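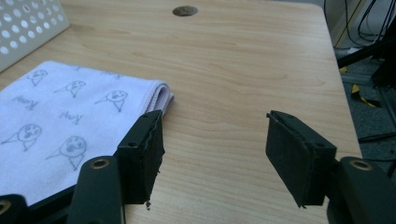 A folded towel on one of the desks.

About Trosau

Trosau is a small firm that reads energy outage reports for people who have to act on them. We cover refineries, product pipelines and import terminals. We don't trade, we don't broker, and we don't take money from anybody who owns a barrel of anything.

Kanyarat Mahawong started the firm after nine years of scheduling fuel deliveries. She had grown tired of the phrase "expected to restart shortly." Shortly could mean Thursday. It could also mean a new compressor and a bad quarter. She began keeping a log of what operators said about their shutdowns and what they later did, and she showed it to a few buyers at heating oil and trucking companies. They asked for more, and we have been sending it out ever since.

The log now holds 2177 shutdown notices. We don't claim it predicts prices. Plenty of outfits will sell you a chart that does, and you are welcome to ask them for last year's chart.

What you get

Subscribers receive a plain text note each weekday morning. It says which units are down, who says so, and how much we believe them. Every claim carries a source grade, and "company statement" isn't our top grade. When we get one wrong, the correction goes first in the next note, before any news. On slow days the note is four lines long. We have been told this looks like poor value - we would still sooner send four lines than pad it.

We follow 159 sites at present. We dropped 70 others last June when we couldn't find a second source for them. A few customers left over that, and we understand why.

Who we are

Kanyarat edits the note and has the last word on grades. Afaf Daher runs the pipeline desk and maintains Zuton, the database behind the log. She built it after we spent a long and costly winter with a package called Pusex, which we won't be going back to. Jobs at Šťastný, a tank inspection firm, taught her to read a maintenance filing with one eyebrow up, and she trains our new analysts to do the same.

None of us calls himself or herself a thought leader. We don't put on webinars.

Subscribing

Ask for two weeks of back notes before you pay for anything, and check them against what happened. Subscriptions run month to month. Prices on this page are as of 1 April 2023: 811 dollars a month per company, with no extra charge for additional readers at the same firm.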